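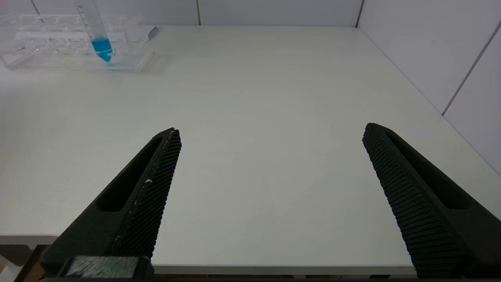

From: Razia Minhas
To: the Inkpot list
Subject: Re: [inkpot] walnut gone mouldy AGAIN (long, sorry)

Hello all,

Been meaning to answer Talha since last night but I sat down at nine with a cup of tea and promptly fell asleep on the sofa, so you're getting the morning version.

On the mailing list Talha Magsi wrote:

> Second batch of walnut ink this year and I've got fur on it. Same jar
> as the first lot, well washed, boiled the husks up for the best part of
> an afternoon, strained it through an old pillowcase, let it cool with a
> cloth over the top. Lovely colour for a fortnight and then a little grey
> island in the middle. I scooped it out and it came back.
>
> Two questions. Is it saveable? And does anyone use anything to stop it
> that doesn't stink the house out? I've read cloves, I've read vinegar,
> I've read spirits, and everyone who swears by one of them says the
> others are useless.
>
> Also what is everyone's paper at the moment? My Dirnis pad has run out
> and the new one feathers like mad.
>
> Talha

Right, the fur first. I wouldn't save it. I know people do, I know there's a whole thread in the archive where folk are boiling it and skimming it and carrying on as if nothing had happened, and for all I know their ink is fine, but I've tried it and mine smelled of cellar ever after. You open the bottle and there it is. Tip it on the compost and start again, husks are free and you've got a walnut tree practically leaning on your fence (I haven't forgotten, and I haven't forgiven you for it).

Scooping never works for me either. By the time there's an island on top there's plenty going on underneath that you can't see.

Now for what I do. It's changed since I last wrote it up here, so ignore my old post if you find it, especially the bit about the slow cooker.

I leave the husks to go black in a bucket first. Don't bother picking the nuts out. Cover them with water, put a board over the bucket and forget about it for six weeks somewhere you don't have to walk past. It will look revolting. Then simmer the lot very gently, and I mean gently, a blip now and then, until a drip on scrap paper is the brown you want or a shade lighter, as it always comes up darker once it's down to ink. Strain through something coarse, then something fine, then go away and have your dinner and strain it once more. The last straining is the one I used to skip and it makes all the difference to how it goes through a nib.

Then back in a clean pan and reduce. I don't measure. When it coats the back of a spoon I take it off, stir in gum arabic (I get the Kinell powder, it clumps less than the crystals I used to crush up with a hammer) and let it stand overnight before I decide if it wants any more. It nearly always wants less than you think. If you overdo the gum the ink sits up on the paper like jam and you'll be there all evening waiting to turn the page.

As for keeping it, cloves AND spirits, sorry, I'm one of those. A few whole cloves in each bottle and a slosh of cheap vodka. Vinegar I gave up on, I thought it was making my steel nibs go rusty, though I also leave my nibs in a wet jar like a savage so I can't put it all on the vinegar. The clove smell is quite nice. My sister says my letters smell of baked ham.

And small bottles! I think this is your whole trouble, Talha. One big jar, lid off and on every time you want a dip, crumbs and breath and cat hair going in. Decant it. If you only ever open a week's worth you only ever lose a week's worth. Small things with tight lids, filled right up so there's hardly any air in there. I've used spice jars, samples, those mini jam pots you get in hotels, anything.

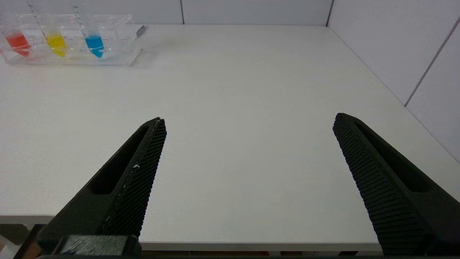
Small tubes in a clear acrylic rack, far corner of the table.

Label them as you fill them, by the way, and put the label on before the ink goes in. I've got a shelf of browns and I can tell you with confidence which one is tea and that's it. Masking tape and pencil will do. Pencil doesn't run when you inevitably dribble down the side.

While I'm on, a few things I've found out this year that aren't walnut.

Oak gall. I had a 241 gram bag of galls from Christodoulou's (the art shop by the station, not the café, although I'm told it's the same family) and it's made more ink than I'll use before I'm a pensioner. Very odd weight to sell anything in, I asked and the lad on the till said that was just what fell in the scoop. Crushed them in an old sock, which I recommend, soaked them in rainwater and added the iron a bit at a time. It goes on looking like weak Ribena and then darkens while you watch it, and I still stand there every single time going "ooh". Do keep it away from your good fountain pen. Dip pen only. I ruined a Vultanel with it, the green one I was so smug about at the June meet-up, and no amount of flushing has brought it back to life. It was only a cheap pen but I loved it.

Buckthorn berries. Picked too late I think, I was after that lovely sap green and got something more like the water you've boiled sprouts in. Has anyone managed it properly? I've read you want them just before they're ripe, but before how ripe? The book has a drawing and it's in black and white.

Elderberry. Gorgeous purple on the day. Don't fall for it. I wrote all my thank-you cards in it and then did myself a page to keep, stuck it up by the kitchen window and it's gone the colour of an old plaster. So whoever has my thank-you cards, read them soon.

Onion skins. Fine, yellowish, a bit dull. Good for a wash under something darker. I only did it because the man on the veg stall lets me clear out the bottom of his crate and I felt I should show willing.
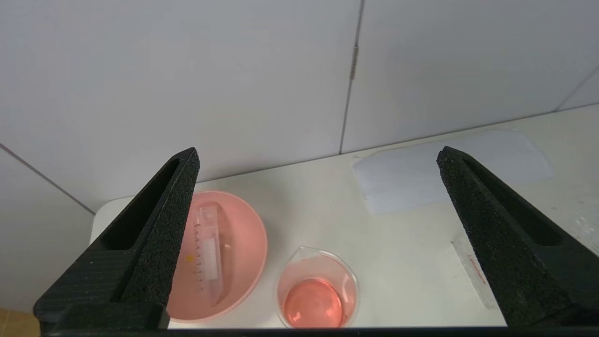
Copper is the one I get asked about off list more than anything else, so I'll put it here and then you can all leave my inbox alone. It's bits of old pipe in vinegar with a pinch of salt, left with the lid loose in the shed until it's blue, and that's the recipe, there's no secret. What matters is keeping it well clear of food things, and I mean for good. Jar, spoon, strainer, everything. I'd pick something in a colour you'd never dream of eating off, a round pink plastic dish like the one on the white table there would suit me fine, since all my kitchen stuff is brown or cream and I'd never grab it by mistake. Plastic's better than metal for this anyway as the vinegar will have a go at a tin. Write INK on the bottom in marker as well. Gloves on, window open, and don't try to boil it down on the hob, just let it evaporate on its own in a place where children and dogs can't get at it. It's slow and it's lovely, it dries with little crystals at the edge of a puddle if you've laid it on thick.

Paper, then. I've had the same trouble with the new Dirnis! I thought it was me. The old pad had a sort of hardness to it, you could scratch out a mistake with a blade and write over the top, and the new one drinks everything. I've gone back to cheap cartridge paper and sizing it myself with gelatine, which sounds like a performance but is just a baking tray, warm water and a leaf of the stuff out of the baking aisle. Lay the sheet in, lift it out by two corners, hang it over the bath. Twenty minutes and it's stopped dripping and I can have the bathroom back. It does cockle a bit. I put it under the big atlas after and it's flat enough for me, although if you're doing proper calligraphy and not shopping lists in a fancy hand like I do, you may be fussier.

If anybody has a few sheets left from an OLD Dirnis pad they'd swap, I've got gall ink to burn and a bag of dried weld I'm never going to get round to. I'd post.

Talha, do report back, and put some husks by for me if you can face it. I'll bring the bucket.

Oh, and whoever asked about goose feathers last month, yes, I still have a carrier bag full from the reservoir. They want a wash. Left-wing ones are meant to curve better for right-handers and I've never been able to feel the slightest difference, so you'll get what comes out of the bag.

Razia

--
You are getting this because you are subscribed to the Inkpot list.
Please trim your quotes when replying and keep the subject line if you're still on the same subject.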